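Notes for anyone thinking of using the **Mustdale tableware set**. Read them before you download 475 pictures of bowls.

## What it claims to be

The Baltville listing calls this "a complete record of everyday bowls in everyday use." I don't buy either half. There are 53 different bowls, most of them white or pink, and very few have any food in them. If your question is what people eat from, look elsewhere. If you want to know how a pale bowl looks on a pale table, you may get something out of it.

## Layout

- `bowls/` one folder per tabletop
- `labels.csv` one row per bowl
- `notes/` free text, patchy before February

## Labels

| field | values | do I trust it? |
|---|---|---|
| `color_out` | free text | mostly |
| `color_in` | free text | less, see below |
| `pattern` | yes / no / unsure | yes |
| `size` | 1 to 3 | no |

`size` was judged by eye. A bowl close to the viewer looks bigger than the same bowl at the back, and I found no sign that anyone corrected for it. Please don't publish a size result from this column.

`color_in` suffers from glare. White, off-white and very light lavender were used by different labelers for what I suspect is the same glaze. Version 2 merged some of these and left others alone, with no list of which.

## Things that aren't bowls

Packets, stickers and loose sheets share the table in many folders. They have no rows in `labels.csv`. The Porkel import script treats anything without a row as background, and I think that's a mistake. Check its output by hand.

## Known gaps

- No dark tabletops
- Printing on small items is often unreadable, so don't plan on text labels
- "Everyday use" was never defined

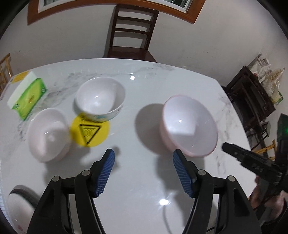

**Rashidi**
*Label review, Mustdale tableware set*

White marbled top, pink bowl on the right, patterned one in the middle. I'd give the pattern a firm yes. For the inside of the pink bowl I'd put "unsure" if the column allowed it. The yellow sticker gets no row, same as the green and white packet.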